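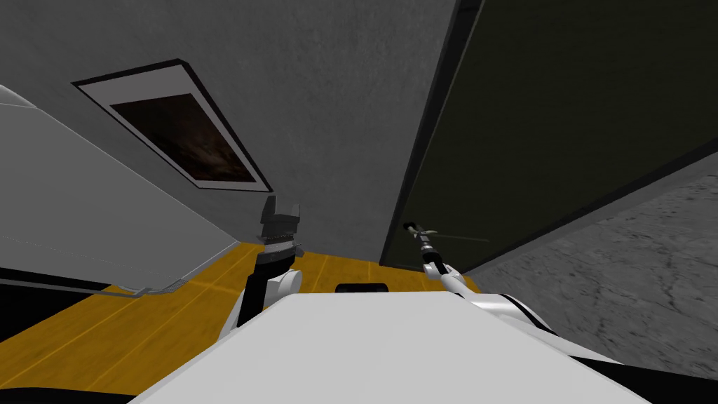 2. Method

We wanted to find out how pupils and staff travel to school in Garnthorpe, and why so few of them cycle. The questionnaire was written by Sawsan Chamoun and Joris Hermans and handed out on paper in June, before the summer holidays. We gave out 38 copies and got 32 back. Two of those could not be used as the second page was blank.

The questions covered distance from home, usual way of travelling, and what would make the person change. Riet Timmermans also walked the route from the Vindero estate to the school gate and noted where the cycle path stops and starts.

3. Results

Most people who answered live close enough to cycle, but the car and the bus were both more common. The reason given most often was the junction by the old dairy, where the path ends and cyclists have to join the main road. Bad weather came second. Several people wrote that they had nowhere safe to leave a bike - the rack behind the gym holds 25 and is full by the time the later buses arrive.
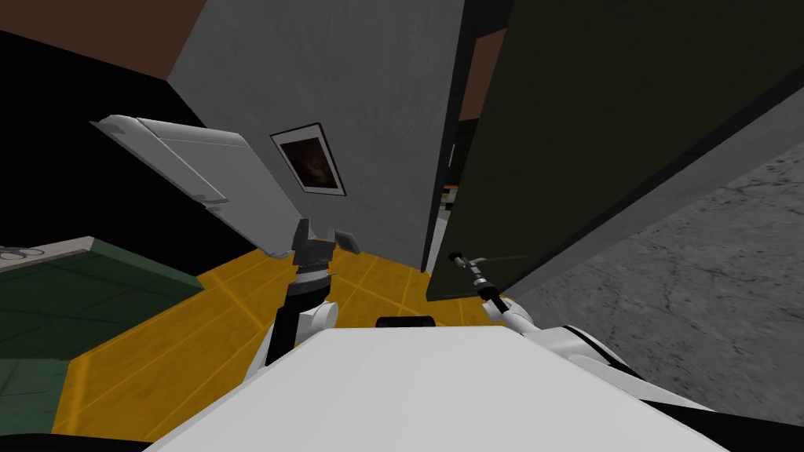

Staff gave different answers from pupils. They were less worried about the junction and more likely to mention carrying books and marking home. Only a few said a shower or changing room would help, which surprised us, as we had expected it to be near the top.

4. Problems with the survey

Our sample was small and came mostly from our own year group. June is also a dry month, so the answers on weather might be different in winter. Tsegereda Ayele suggested repeating the survey in January - we did not have time for this.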